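Lelivwood Device Services, Clemport Office
Mobile Handset Inspection Checklist
Date: 05/02/2019
Batch: Bulley, 24 handsets

1. Battery casing free of swelling. Pass.
Comment: Two handsets had lifted rear covers. Both were set aside in the fire-resistant cabinet and must not be charged.

2. Charger and cable insulation intact. Pass.

3. Charging current within limits. Pass.
Comment: Unit 419 drew 500 mA on a fast charger. Retest with a Van Leeuwen cable before release.

4. Processor temperature under load. Open.
Comment: The benchmark was stopped early on one handset. Repeat the full run with the case removed.

5. User data backed up before reset. Pass.
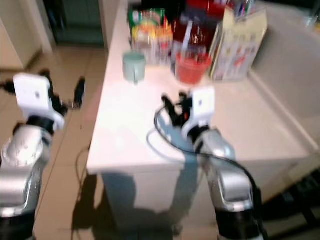
6. Bluetooth file transfer turned off after testing. Fail.
Comment: Left on in three handsets. Corrected during the inspection.

7. Installation from unknown sources blocked. Pass.

Items 4 and 6 will be reviewed again in May.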